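Test Kitchen Notebook – Cold Drinks
April
Entered by Efua Mahama

Purpose of this entry is to record the second round of work on the ginger and lime cordial for the Granard menu. The first round was judged too sweet and lost its ginger flavor once ice was added.

Base recipe as amended: 200 g fresh ginger, unpeeled, scrubbed and sliced thin; 12 limes, zest and juice kept separate; sugar reduced by one quarter from the previous sheet. The ginger was simmered in the syrup with the lid on, and the zest went in after the pan came off the heat. Juice was added last, once the syrup had cooled.

Two methods of straining were compared. The fine sieve left a cloudy cordial with some grit at the bottom of the jug. The cloth gave a clearer result but took much longer, and Theophilus Arthur noted that a good deal of syrup stayed in the cloth unless it was wrung out by hand.

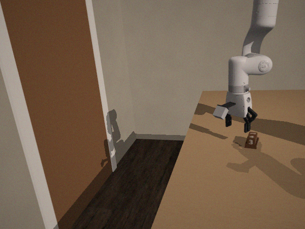 On tasting, the cloudy batch was preferred by Dede Bonsu and by me. Mr. Arthur preferred the clear one with still water and had no preference with soda. It was agreed that the sieve method should be carried forward, with the cordial left to settle overnight and the last inch held back in the jug.

A separate small batch was steeped at 74 °C without simmering. The flavor was fresher – closer to raw ginger – but too weak at the normal dilution. It may be worth repeating with grated ginger in place of sliced. Edem Nyarko has asked that any grated batch be kept apart from the main stock and labeled as such.

Dilution is fixed for now at one part cordial to five parts water. Salt was tried at a small pinch per jug and improved the finish. It is to be written into the recipe card.

Outstanding: shelf life in the cold room has not been checked beyond 2 days. Bottles from this round are on the lower shelf, left side. Please do not use them for service. Lime prices to be confirmed before the card is issued.

Contact: Granard Test Kitchen, Cold Drinks Section | © Granard | Back to top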